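About Clulell

Home sewing and mending classes for people who never got the hang of it at school
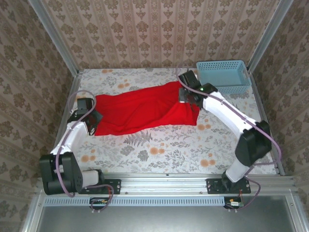 We started Clulell because Itzel Cuautle had a coat with a ripped lining and couldn't find anyone to show her how to fix it. Plenty of shops would do the job for her, but she wanted to learn! Her neighbor Lilian Mushi had been making clothes since she was a teenager, so the two of them sat down one evening in April with a tin of pins and a pot of tea, and by bedtime the coat was wearable again.

Word got around the block. These days we teach beginners, rusty returners and a good number of people who just want their jeans to last another year. Every course runs for 5 evenings, and we keep each group small enough that you never wait long for help with a jammed bobbin.

Lilian still teaches the beginners. Reece Sugden runs the darning nights (bring your worst socks – he loves them) and Beverley Lambert looks after curtains, cushions and table linen. Morfudd Bowen answers the phone, orders the thread and keeps our fabric library in order. The library holds 400 remnants, all free to students, and we're always happy to take more cotton and linen if you're clearing out a closet.

Our quilting group, Tundanar, meets in the back room and is open to anyone who has finished the beginner course. They're working on a queen-size quilt in a pattern called Flelotano, with 2,690 pieces, and they would love a few more pairs of hands.

Machines, scissors and irons are provided. Bring something that needs fixing, and wear shoes you can work a foot pedal in.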